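Recording a two-person handover

Each demonstration is a pass of one part between two hand-held grippers. Record 200 passes per part before changing the layout.

1. Start both recorders and wait for the indicator light.
2. The giver closes on the near end of the part and holds it level over the table.
3. The receiver comes in from the front with fingers pointing down, open, over the far end.
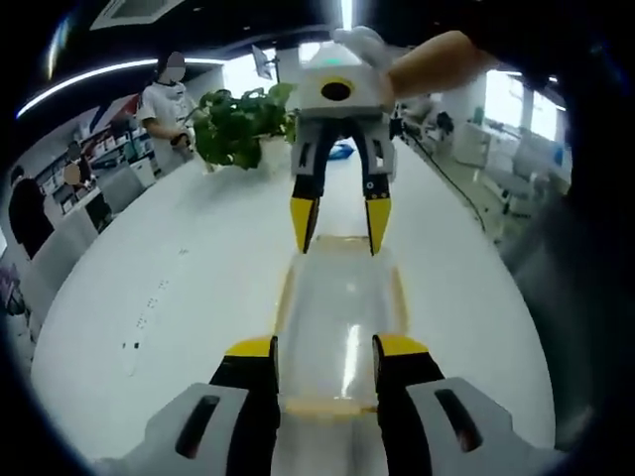

Step 3, giver's view: clear plastic part held, receiver at the far end.

4. The receiver closes. The giver counts one beat, then opens.
5. Both back away slowly and stop recording.

Keep drops and missed grasps, but tag them "fail" in the log. Swap roles after 42 passes so the set does not learn one person's wrist angle.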